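Flokinora V-Neck in Navy: A Review From Someone Who Owns Too Many Like It

I wanted a thing to wear around the house that could survive the doorbell. The Flokinora claims to be that thing. It's navy, it's patterned all over, and the V-neck has a plain blue band that suggests somebody made at least one decision on purpose. I've had mine since October and it has been through the wash 21 times.

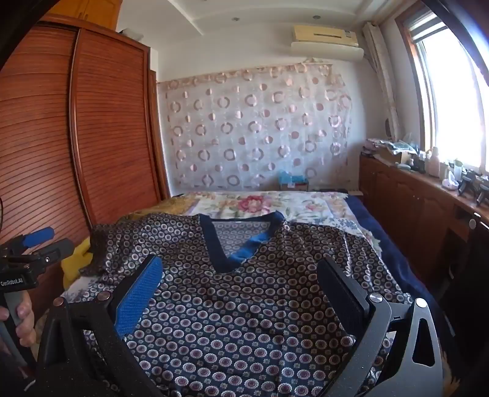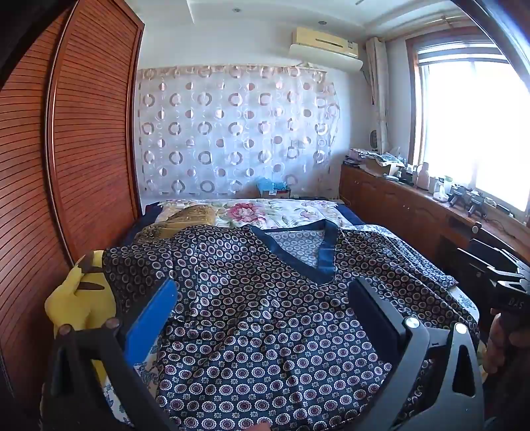 Navy V-neck, spread out on the bed.

Let's start with the print, which does most of the work. From the doorway it reads as polite little dots. Up close it's a lot busier, and it has so far hidden coffee, toothpaste and one incident with beet soup. My old Horrocks, in solid gray, hid nothing and seemed proud of it.

The neckline is the best part. It still lies down after washing, and I say this as someone whose Grarine developed a collar like a lasagna noodle inside 9 washes.

Now the complaints. It creases if you look at it, and it creases more if you fold it, so I lay it out on the bed and smooth it from the neck down before it goes in the wardrobe. The sleeves are cut for a taller woman with plans. I roll mine. There are no pockets, a fact the product page handles by not bringing it up.

It cost me 35 dollars, which is fair. My sister Úna Kinsella says she'd have paid 20 -- she also returned it to me after borrowing it for a month, so weigh that how you like.

Four stars. I've ordered a second one in green, and I'm told it ships without pockets too.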